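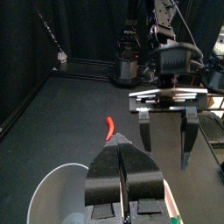
The director of Ukine wanted to make a film about a ferry that stops running. Five years later it is in theaters, and the ferry is in it for less than 2 minutes.

"The ferry was how I got the money," she says. "The people who read the script liked the ferry. But once I started writing the two sisters, I lost interest in the boat."

Ukine is her first feature. It follows two women in their sixties who have run a boarding house together in the river town of Fusbridge since their mother died. One of them wants to sell. The other has already rented out the upstairs rooms for the next year without telling her. Most of the story takes place in the kitchen and on the back stairs, over 16 days in July.

We spoke in the office of Flolden, the small company that produced the film. She had come straight from a sound check at the theater across the street and was eating a late lunch.

She grew up an hour from Fusbridge and worked as a script supervisor for most of her thirties. That job, she says, taught her to watch actors' hands. "You write down which hand has the cup. You do that for ten years and you start to see that people give themselves away with the cup, not with the line."

The two leads had never met before the first reading. One has spent her career on the stage and the other came from television comedy. The director kept them apart until then and now thinks that was a mistake. "I had a theory that they should be stiff with each other. They got along in five minutes. So I threw the theory out and we used the fact that they liked each other. It makes the fight worse when it comes."

The fight, near the end of the film, runs without a cut. They shot it over two nights and she used the fourth take. A pan boils over in the middle of it, which was not planned, and the younger sister turns off the stove without stopping her speech. "I get asked about that more than anything else," the director says. "I would love to say I wrote it."

The script went through several endings. In one, the house was sold. In another, the sisters took the ferry together and the film closed on the water. The version in theaters ends with a phone ringing in the hall, and she knows some viewers are annoyed by it. At the first public showing, to an audience of 300, a man asked her who was calling. She told him she had never decided.

"He was not happy – he had paid for parking," she says.

The budget allowed for very little music. There is one song, heard through a wall, and a few notes on a piano that belonged to the house where they filmed. The piano was out of tune and they left it that way.

Filming took place in a real boarding house that had been closed for 40 years. The crew painted the kitchen and left the rest alone. Rain stopped work on the outdoor scenes for most of a week, and several of those were moved inside or dropped. She does not miss them, apart from one of the older sister buying fish.

Her next project is called Ra, and she is still writing it. It is about a school swimming coach, and she would say only that it has a bigger cast and that she expects to shoot it in winter. Flolden will produce again.

"There is a boat in it," she says. "We will see if it stays."

Ukine is in theaters now.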